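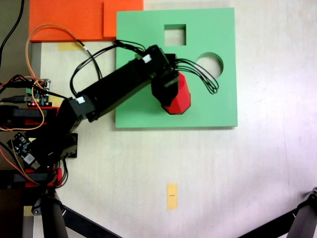 A red block held over the green board.

The woman who runs the bakery in Dravinton would prefer that I leave her name out of this, and after an hour and a half at her corner table I can see why. She has had people walk in off the street wanting to know how many coins she is sitting on, and one man who asked to see "the machine," by which he meant her old tablet beside the register. So no name. But she has been taking bitcoin for bread and coffee longer than anyone else I know of in the county, and she was generous enough to talk about it between trays, with flour up to her elbows and the timer going off every few minutes.

It started with a customer, as these things do. He worked over in Brorkden, came in every morning for the same seeded roll, and kept asking her if she would take it. "I told him no for a whole winter," she says. "Then the card company raised my fees again and I thought, all right, show me how your thing works." He set it up on her phone while his coffee went cold. She sold him two rolls that way and put the receipt in a drawer, where it still is (she went and got it for me, and it has butter on it).

For the first year hardly anyone paid that way. Then came the run-up at the end of 2017, and I expected her to tell me that was when business took off. She laughed at me quite kindly. "It was the worst time for it! People came in to talk about the price, and then they paid me in dollars. Why would you give away something for a bun when you think it'll be double by spring? And the ones who did pay were paying a fee bigger than the bun."

She remembers one regular who stood at the counter waiting for his payment to go through while the line built up behind him, getting pinker and pinker, until she told him to take his loaf and go sit down. It came through that evening. She stopped taking it for a while after that, and only started again the next April, when the fees had come down and a young fellow from the computer shop talked her into trying a Lightning wallet.

The wallet she uses now is called Benden, and she likes it well enough. It makes a little chirp when the money lands, and she has got to like the chirp. What she does not like is having to keep the thing topped up and balanced so it can receive payments, a business that she has had explained to her several times and that I will not attempt here either. "I know how to do it," she says. "I couldn't tell you what I'm doing."

Over the twelve months before we spoke she took 233 payments in bitcoin. She knows the number from her tax folder, and she says it with a shrug, given how many people come through that door on a single Saturday morning in summer. The biggest was a wedding order, 721 dollars' worth, cake and rolls and those little almond things. The couple asked for no discount and she gave them one anyway.

I wanted to know what she does with the coins once she has them. She sells most of it through an exchange called Oravec at the end of each week and pays the flour bill. "The mill wants dollars. My landlord wants dollars. I can't tell him to wait till it goes up." A small part she keeps, on a device in a place she did not tell me and I did not ask about. Her accountant charges her extra for the trouble, and she grumbles about this, though she also says he was the one who made her write down every sale from the start, and that she would be in a fine mess otherwise.

I asked if she thinks of it as money. She took her time over that one, long enough to pull out a tray of rye and knock on the bottom of each loaf. "Some days. When the fellow from Brorkden buys his roll, it's money. He has it, I have it, he gets his breakfast. When I look at the price at night and it's down by a fifth, I don't know what it is."

She does still look at the price at night. It has been climbing again these past weeks, and the talkers are back at the counter with their phones out. She has put up a small sign that says coffee refills are free but forecasts cost extra. Then the timer went off again, and she wrapped me a loaf to take home and wouldn't take a cent for it, in any currency.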